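Workshop Notebook, Paper Conservation Bench
Entry of 8 August 2024
Entered by Danjuma Olatunji

Subject: Paste trials for spine linings, Hestora ledgers

Work resumed on the wheat starch paste comparison begun for the Hestora ledgers. The purpose of the trial is to select one paste for the relining of all volumes in the group before the October return date. Two starches are under review: the Skollard precipitated starch already in stock, and the Clulta starch received with the last order.

Both were prepared by the standard bench method. Starch and deionized water were combined at one part to five by volume, left to soak for 50 minutes, and cooked over a water bath with constant stirring. The Skollard batch turned translucent after 19 minutes of cooking. The Clulta batch required 20 minutes and was noticeably stiffer on the spoon. Each was covered and left to cool to room temperature before straining. The Clulta paste went through the horsehair strainer three times before it was free of lumps; the Skollard paste went through twice.

Test strips were cut from the medium-weight kozo paper, grain direction marked in pencil at one corner. Eight strips were prepared for each paste and applied to offcuts of the same calfskin used on the rebacked volumes. Strips were brushed out from the center, covered with polyester web and blotter, and placed under the light boards.

Observations before pressing:

The Skollard paste brushed out evenly and allowed the strip to be shifted for a short time after contact. The Clulta paste took hold at once. Two strips from the Clulta set had to be lifted and laid again, and one tore at the corner. It has been kept with the set and marked accordingly. The tear should not be counted against the paste until a second operator has repeated the application. 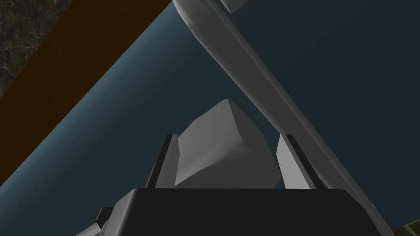

Peel testing will be done by hand, as on the Ševčík bindings, and scored against the existing scale of one to five. The scale depends heavily on how the strip is held, and colleagues are asked to keep to the agreed grip. The free end of the lining should be taken between two flat faces, standing upright and facing one another with a clear gap between them before closing, much like the pair of gray plates in the picture. Pinching with the fingertips produces a twist at the start of the peel and gives scores that are too low. The pull is to be slow and at a right angle to the leather.

A note on storage. The remainder of both pastes has been placed in covered jars in the refrigerator, labeled with the starch name and date. Neither contains a preservative. Any jar showing discoloration or odor is to be discarded and the fact recorded on this page.

Outstanding matters:

Blotters to be changed this afternoon and again before closing.
Humidity reading for the press room is missing from the morning log. To be entered by whoever opened the room.
Horsehair strainer has a loose rim and requires rebinding.
Strip 8 of the Skollard set was cut across the grain in error. Exclude from scoring and cut a replacement.
Dilution for the second lining layer has not been agreed. The present proposal is to thin the selected paste to the consistency of light cream and repeat the trial on ledger board.

Peel scores will be entered on the facing page when the strips are fully dry.

D.O.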